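Print this article | E-mail to a colleague

Sep 10, 2020
Tanko Bassey and Biljana Georgiev

4.2 Large soft pieces and the trouble with edges

We come now to the part of the study that our households enjoyed talking about most, and it would be a shame to hurry through it. Of the 60 homes in Stodau that kept a laundry diary for us, nearly all wrote more about skirts, covers and fitted sheets than about shirts and towels, although the small things made up most of every load. A towel has four corners and folds the way one expects. A wide piece with a gathered edge has no such manners, and people told us so at length!

Most of them began by spreading the piece out on a bed. The kitchen table came second, and the floor was a last resort. Once it was laid flat, they looked for the gathered edge first and worked away from it, smoothing with the palm of the hand and letting the fullness settle into one or two long folds — "following the cloth," as one grandmother in Kina put it, and we have borrowed her phrase ever since. Diaries that mentioned this step also reported less refolding later in the week.
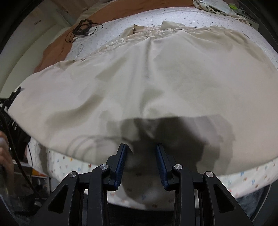
Figure 3. Beige cloth piece with a gathered upper edge, spread out on a bed-like surface.

The second habit concerned the curved hem. A straight hem can be matched to itself, but a curved one leaves a spare bit of cloth at each side, and our households were divided over what to do with it. Some tucked it in before folding, and others rolled the whole piece and were perfectly happy with the result. We had expected age to explain the difference, and it did not. Shelf depth did rather better, as Section 4.3 shows, with 12 of the deepest cupboards belonging to devoted rollers.

Contact the authors | © 2020 Bassey and Georgiev | Back to top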